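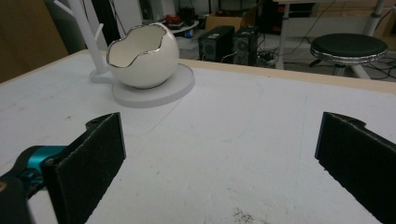
Lab tour at Kuruc, Dec 5, 2024. Quick notes before I forget it all.

Got there late, missed the coffee. Huệ Đỗ took us round. Main stop was the Grilulik bench, two hand-held grippers, one person, a white bowl on a stand. They record a person doing a job by hand, then the arm is supposed to copy it. Supposed to.

What everybody wanted to hear about was the April stop. Arm came in too low over the bowl, closed on the rim and kept squeezing. Force limit never tripped. Somebody had loaded an old settings file, limit set to 1,000 where it should of been 104. Bowl went everywhere, 17 days shut down while Cladness did the safety review. No one hurt, the operator was standing well back. Huệ was pretty open about it, which I liked.
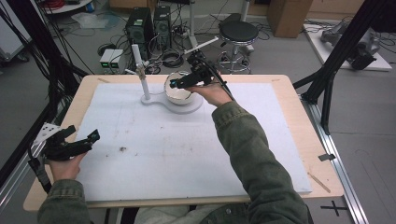
Recording at the Grilulik bench, right-hand gripper over the bowl.

Changes since then: settings file gets checked at startup, and 2 people sign before the arm moves. Fuseveo did the new stop button. Asked if the button cuts power or just pauses the arm. Just pauses. Hm. Gripper pads are still a sore point too, they wear and the grip readings drift, no fix yet.

Had to run for the bus so missed teh Q&A. Slides are coming by email, will post them when I get them.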